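Home | News | Business | Food and Drink | Sport | Contact

Jaunzems to supply fruit displays for Ivmont food fair

IVMONT, Aug 9, 2018 - Display firm Jaunzems will dress the tables at this year's Ivmont food fair, organisers have confirmed. The contract is worth 3,000 euros and covers 40 stalls in the Maltatano hall.

The firm has been trying out table settings in recent weeks, using red plates with scalloped edges against grey marbled tops and white wire shelving.
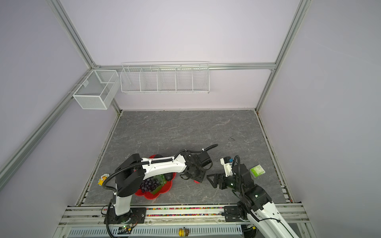

Stallholders had asked for a plainer look after last year's fair, when many said the tablecloths slid about and were hard to keep clean. Uldis Toom, who runs the fair, said the cloths would go.

"People come to look at food, so we want the tables kept simple," he said. "A plate, some fruit and room to put your bag down."

Grapes in dark and light colours will be used on the tables nearest the entrance. 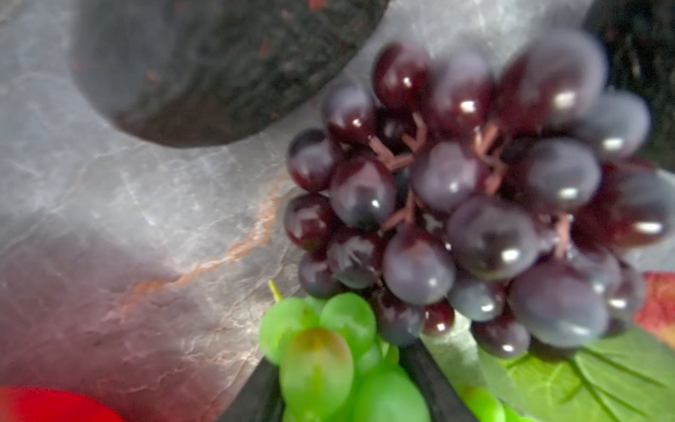

Dark red-purple and green grapes on a grey marble surface.

The fair opens in November. Last year it drew 1,101 visitors. Stall bookings are being handled by Skeduvia.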